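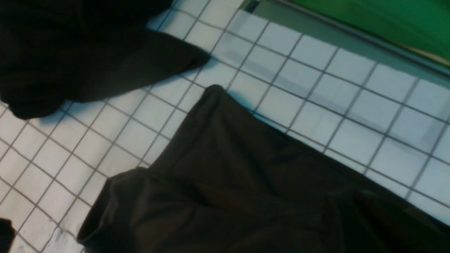
What does it cost to be given a free piano? 400 pounds so far, and it hasn't been tuned.

I put that at the top of the page so that when I read this back in ten years I'll know how I stood at the start. The piano is a Brovska upright, walnut, with brass candle holders that swing out and catch you on the ear. It belonged to Aunt Jean's neighbour in Walis, who was moving to a flat with thin walls and wanted it to go to "someone who'd play it". I said I would. I had Grade Three in 1988 and felt it might all come back.

The 400 went to the removal men. Two of them, plus a lad who was there to hold doors and had opinions. They asked on the phone how many steps and I said four. There are four up to the front door. I'd forgotten the two down into the back room, and they stood looking at those two steps for a good long while before the older one said, "Well, that's six, then," in a voice my mother used for school reports. It cost me tea, a packet of ginger nuts and a strip of skirting board.

February is apparently a bad month to move a piano. So is any month with the heating on, and any month with it off. Seung-woo Han told me all this when he came to look at it this morning. He is the tuner, recommended by the woman in the music shop at Votstead, and he had the lid up and the front panel off before I'd finished asking if he took milk. He played one note, low down, several times. Then he played the one next to it, and said "Ah."

I don't like "Ah" from a professional. The dentist does it.

It's nearly a semitone flat all the way up, so he won't pull it straight to pitch because strings that old tend to snap. He'll bring it up in stages, with a rest in between, like a convalescent. One visit in March, another after Easter, then we'll see. Meanwhile I'm to keep it off the outside wall (it is on the outside wall, there isn't another), put a bowl of water in the bottom and not stand plants on it. I moved the fern while he was writing this down.

He also found, inside: a hymn list, a hairgrip, three farthings and a dead moth of some size. He laid them out on the windowsill for me like a customs officer. The serial number is stamped on the iron frame, 3,895, and he thinks that puts it before the first war, though the factory books were lost and Brovska weren't particular about starting again from one when they felt like it. So it's either a hundred and twelve years old or a good deal less. I have decided on a hundred and twelve.

After he'd gone I sat down and played it. I knew it would sound dreadful and it did, but with a certain confidence, like a pub singer. The G above middle C goes down and stays down until you lift it with a fingernail. This rules out more music than you'd think. I tried the Clementi, the only thing I could ever do by heart, and got through the first eight bars very nicely, then found that my left hand had stopped turning up. The right went on alone for a bit out of politeness.

Rang Jean at lunchtime to tell her. She said the neighbour is missing it and has been sitting in the flat looking at the place where it would have gone. I said she was welcome to come and play it whenever she liked, and Jean said, "Oh, she never played it, love. It was for the photographs."

Took the 307 into Votstead in the afternoon to buy a tutor book, on the grounds that I couldn't face doing the old red one again with its drawings of rabbits. There's a whole shelf now for adults coming back to it. They're very encouraging and the notes are enormous. One of them promises a tune by page six, and has you clapping until then. I bought the plainest, had a coffee in Negi and read the first chapter with the cover face down on the table. The man next to me was reading something about winning at chess and had his the same way, so we left each other alone.

Posture, it turns out in chapter one, is where I went wrong in 1988. Also wrists. My wrists should be level and I should be able to balance a coin on the back of each hand. I've got three farthings for that, so there's one spare.

Home by five. Half an hour on scales before supper, C major only, hands separately, skipping the G on the way up and again on the way down. Next door's television was turned up part way through, which I noted. I have written "30 mins" in the practice record at the back of the book, where there's a column for the teacher's initials. I initialled it myself.

Then an email from Seung-woo Han with the estimate. He's very clear and has itemised everything. The tuning is quite reasonable. The sticking key is nothing, ten minutes. Underneath that there's a paragraph about the hammers — worn — and the dampers — moth — and a line saying that none of it is urgent unless I am hoping to play quietly.

Wrote back to say yes to the tuning and the G, and that I'd think about quietly.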